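Molwood Lantern Festival: first time, where to stay?
Travel forum > Festivals and events

lowroad_7
Posted Monday, August 24, 2026
We want to go to the Molwood lantern festival next July. Two adults, no car. The official page lists the parade route and not much else. Is it better to sleep in town or come in on the train each day?

negin.yazdani
In town if you can get it. I've gone four times and stayed at the Todorova guesthouse on the hill every time. 200 a night during festival week, breakfast included, and you have to write to them by mail or phone. The lanterns come down the hill after dark and pass the front door.

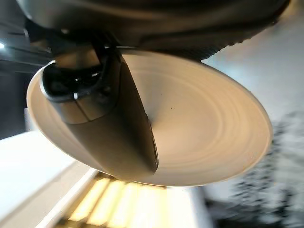

Do you need a ticket for the parade?
The parade is free and you can stand anywhere along the route. Tickets are only for the seats by the bridge and for the closing concert.

hatbox
I'd disagree on staying in town. The drums go until 4 in the morning and the guesthouse windows are thin. We slept in Dredico, seven stops down the line, and paid less than half that. The last train was full but it ran on time.

negin.yazdani
The drums stop at midnight on every night except the last one. Dredico is fine if you want to leave early. You miss the lanterns going into the river, and for me that's the main event.

Abbas Alipour
I grew up there. Both of you are right depending on the night. Opening night is quiet and mostly families. The last night is loud everywhere below the church. They said 2,756 lanterns were carried this year, and the lower street was so packed I couldn't cross it for an hour. Stand near the school if you want room.
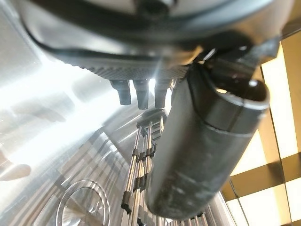
Getting there without a car

hatbox
Train to Dredico, change for Molwood. The Grostent bus also goes but it drops you outside town when the streets are closed, and the walk in is uphill.

lowroad_7
Thanks all. Leaning toward two nights at Todorova and then Dredico for the last one. Can you leave bags at the station?

Abbas Alipour
No lockers at Molwood. Dredico has a few, coins only.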